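How Does a Movie Get Into a Film Festival?
Updated 8/27/26

A film festival is a bunch of movies shown in one town over a few days, with grown-ups walking quickly between buildings holding paper cups. You may have seen a poster for one. You may have noticed that the movies on the poster were ones you had never heard of, with names like "The Longest Goat."

So how did the goat get in? Somebody had to pick it. This page is about the picking.

First, somebody sends it

Every festival has an opening date and a deadline. Between the two, anyone who has made a movie can send it in, usually by filling out a form online and paying a fee. The form asks for the title, how long the movie is, who made it, and what it's about in 50 words or less. Lots of filmmakers say that the 50 words took longer than the movie.

The Staria Film Festival, which has a big section for young viewers, opens its form in May. This year 2,260 movies came in. Most of them came in on the last night, because filmmakers are exactly like you when there's a book report due. 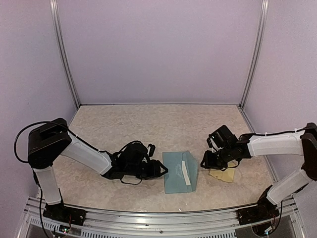

A lot of these movies are short. In festival language, a "short" is a movie of 40 minutes or less, though the rules change a bit from place to place. A "feature" is longer, the kind you'd need a snack for. Shorts are cheaper to make, so there are many more of them, and a festival can show six or seven in a row and call it a program.

Then, somebody watches it

The people who watch first are called screeners. They sit at home with a laptop and a list, and they watch, and they write down what they think. At Staria every movie is watched by two screeners who aren't allowed to compare notes. If both of them like it, it moves up. If both of them don't, it doesn't. If one of them says it's the best thing she's ever seen and the other one writes "no thank you," a third person has to watch it and settle things.

You might think that being a screener is the best job in the world. It is pretty good for the first 20 movies. After that you find out how many people have made a film about a sad man looking out of a train window.

Screeners have to follow some rules. They can't vote on a movie their cousin made. They have to watch the beginning, even when it's slow. They give scores for things like story, sound and acting, and there's an empty space at the bottom for anything else. Cinzia Mazza, who runs the young viewers' program, told us that she reads the empty space first.

"A number tells me what somebody decided," she said. "The bottom part tells me if they laughed."

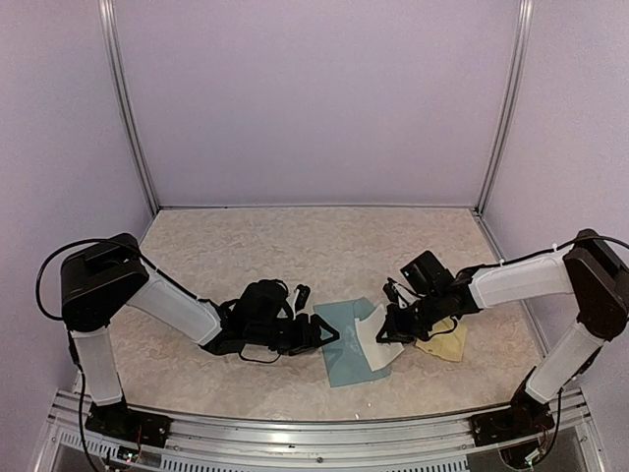 Next, somebody puts the puzzle together

The person who makes the final choice is called a programmer. It has nothing to do with computers, and programmers of the film kind are very tired of explaining this.

A programmer starts with the movies that scored well. There are always too many. At Staria there is room for 128, so some good movies have to be left out, which is sad for everyone and especially for whoever writes the emails.

The programmer also has to think about how the movies fit next to each other. Five films about lost dogs might all be wonderful. Shown one after another, they'd leave a theater full of seven-year-olds crying into their sweaters. So maybe one lost dog stays, and after it comes a cartoon about a turnip.

Time is a puzzle too. If a program has to be over by noon, and there are 9 minutes left, then a great movie of 14 minutes will not fit, however great it is. This is why teachers of film are always telling students to make it shorter. Students don't listen. Neither do famous directors, if you've ever sat through one of those. 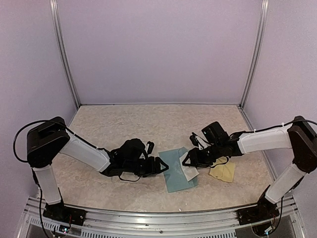

What happens to the ones that get in?

They get an email that starts with "Congratulations." The ones that don't get in receive an email that starts with "Thank you for sending us." Filmmakers learn to tell the difference by the second word.

After that there is a surprising amount of homework. The filmmaker has to send a good copy of the movie in the right kind of file, plus subtitles if people in it speak a language the audience might not. Somebody at the festival plays every file on the big screen before the doors open, to check that the sound comes out and that nobody is upside down.

Soledad Olvera made her first short when she was in sixth grade. It's called Serrano, and it's about a pepper that two brothers dare each other to eat. She sent it to four festivals. Three said no. The fourth was Staria, and she watched it there from the back row with her hood up.

"People laughed at a part that wasn't supposed to be funny," she said. "Then I decided it was."

Serrano is 69 seconds long – and fits nearly anywhere. 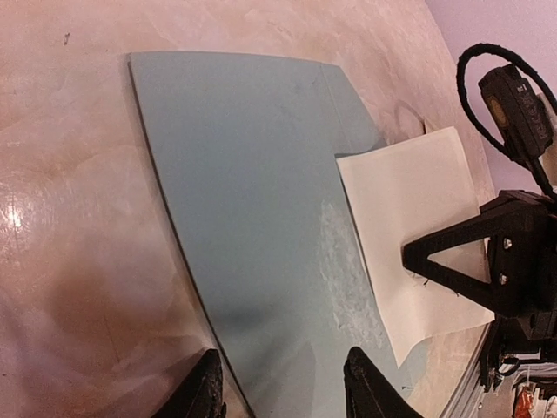

A light blue-gray board on a marbled tabletop.

Does a festival movie win something?

Sometimes. Many festivals have a jury, which is a small group of people who watch the chosen movies and argue in a room. Some have a kids' jury too, and kids' juries are known for being strict. There may also be an audience prize, where everybody drops a ticket in a box on the way out.

Most movies don't win anything. They get shown, people clap, and the filmmaker answers questions afterward. One of the questions is always "How much did it cost?" and another one isn't a question at all, but goes on for a while.

Words to know

Submission: a movie that has been sent in.
Screener: a person who watches submissions first.
Programmer: a person who chooses the final list and decides the order.
Q&A: the part after the movie when you can ask things. Put your hand up and wait for the microphone.
Premiere: the first time a movie is shown to the public. Some festivals only want premieres, so read the rules before you send.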